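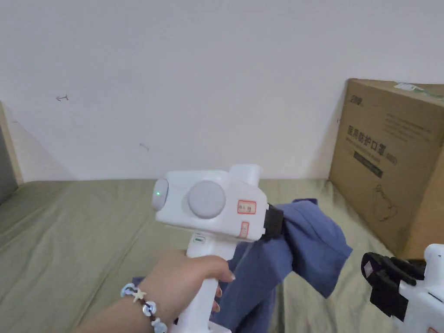 The Prastumitz hand-held gripper, holding a piece of blue fabric.

Prastumitz Hand-Held Gripper, set of 2

If you've ever tried to teach a learning system to handle cloth, you'll know how many examples it wants, and how tired the person collecting them can get! We designed the Prastumitz with that person in mind. You hold the upright handle, work the black jaw and go through the chore much as you would at home – on a bed, at a kitchen table, wherever the laundry happens to be.

Grippers come in sets of 2, one for each hand, so folding and smoothing can be recorded as well as simple picking up. Saeed Nazari used a set at Wurnport to gather 1466 cloth-handling examples, and his notes on crumpled starting positions (they're very good, do read them) come with every order.

Each set has internal storage for 1000 short recordings. Copy them off with the Eltesa desktop program, which also lets you trim, label and throw out the fumbles.

Item number 3337. Spare jaw pads are sold separately. For lending sets or bulk orders, please write to Mehrangiz Yazdani at our Vahidi office – she's happy to talk it through.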